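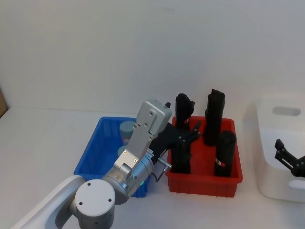 Figure 3. Left arm grasping one of the black objects in the red bin. The blue bin stands behind the gripper; the second gripper is at the right, by the white bin.

4.2 Picking upright objects from a shared bin

We now come to the part of the work that took us the longest, and that we think will be of most use to readers who are setting up a similar table of their own. The question is a simple one to ask: when several dark objects of much the same color stand upright in one bin, can a policy learned from demonstrations choose one, close on it near the top, and lift it clear without knocking its neighbors over? Our earlier policy, described in Section 3, did well with a single object on a bare table and rather poorly here, and we spent a good part of December trying to understand why.

The layout in Figure 3 is typical of the bin trials. The objects have uneven tops and very little contrast with the black fingers of the gripper, so at the moment of contact the camera gives the policy little help in telling finger from object. Thulani Du Plessis suggested early on that we should stop asking the network to find the exact edge of each object, and should let it predict a grasp height and a closing direction instead. We were slow to take up the idea — it seemed too coarse to us at first — but it became the basis of the method we call Melline.

Melline is trained on 550 demonstrations, all collected by people guiding the two arms by hand. Gerrit Matlala and Zinhle Mokoena did most of this patient work, and they were careful to vary the spacing of the objects and the angle of the bin between one demonstration and the next. Of the full set, 223 demonstrations include at least one failed approach followed by a second try. We had first planned to throw these out, and we are very glad that Dineo Steyn talked us into keeping them. A policy trained without them tends to freeze when a finger touches a rim or a neighboring object, while the policy trained on everything will usually back off a little and come in again from a slightly different side.

Each policy was trained for up to 2,000 passes over the data and then tested in 50 trials per bin layout. A trial counted as a success only if the chosen object was lifted clear of the rim and all the others were still standing. This is a strict rule, and we know that a gentler one would have made our results look better, but a toppled object makes the next pick a good deal harder, and we wanted the score to reflect that.

The failures that remain are mostly of one kind. When two objects stand close together along the far wall of the bin, the fingers have to pass between them at a steep angle, and the wrist sometimes runs out of room. We return to this in Section 5, where Reynaldo Javier's changes to the wrist path are described.

We use cookies to remember your reading settings. Accept | Manage choices

Contact the Pollovham editorial desk | Copyright the authors | Back to top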